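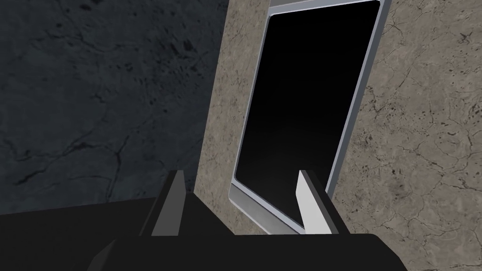

*Two dark fingers, set wide apart.*

Christos Christodoulou had been cook at Camp Bidberg since 1988, and he still drove up a day before the kids to light the pilot himself. The road in was 6 kilometres of gravel. He took it slowly on account of the eggs.

The new director met him at the dining hall. Her name was Andreadis and she was younger than his truck.

"We're full," she said. "Second session too."

"How many allergies?"

She gave him the list. He read it standing up, then sat down on the step and read it again.

After lunch he walked to the boathouse. The canoes had been repainted over the winter, all but one. Grurkix was still green, with the patch near the bow where he had put it on a rock at Tollatance Narrows his first summer. A camper had named it and nobody had ever asked what the name meant.

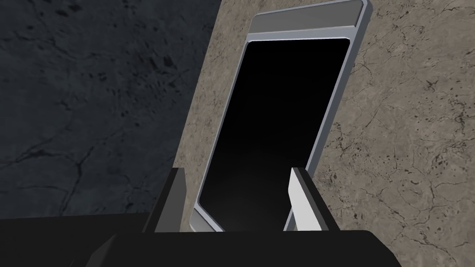

He turned it over and looked at the ribs. Two were cracked. He had told the last director about them and the one before that.

"I was going to sell it," Andreadis said behind him. "A man in town offered $1185."

"That's a good price."

"Is it?"

"For that boat it is."

She sat down on the dock and took off her shoes. The lake was flat and a loon was calling from the far side. He thought she might ask him what to do, but she only put her feet in the water.

"My brother learned in that one," she said. "He was homesick the whole two weeks. He wrote to us every day to come and get him. Then we came and he wouldn't get in the car."

Christos remembered a lot of boys like that. He didn't remember this one, and he didn't say so.

"I could fix the ribs," he said. "I'd need some cedar."

"Before the kids get here?"

"No. After supper's done, most nights. Say by August."

She wrote *cedar* on the back of the allergy list and gave it to him to carry up the hill.

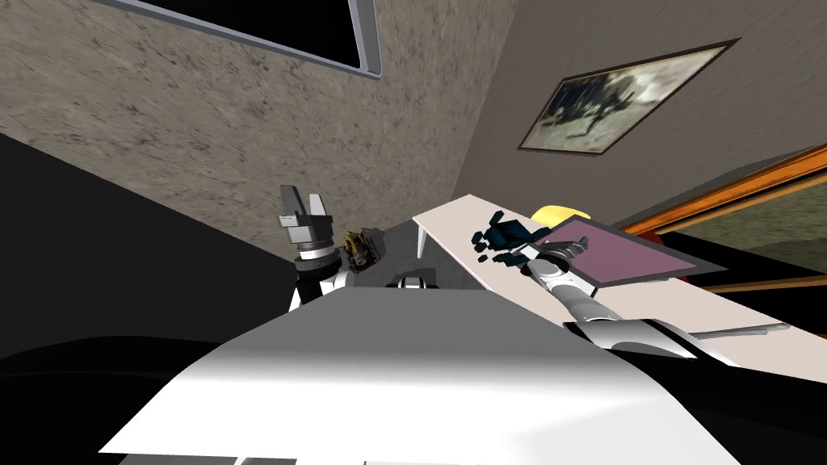 *Grey gripper at left, long cream-white table beyond.*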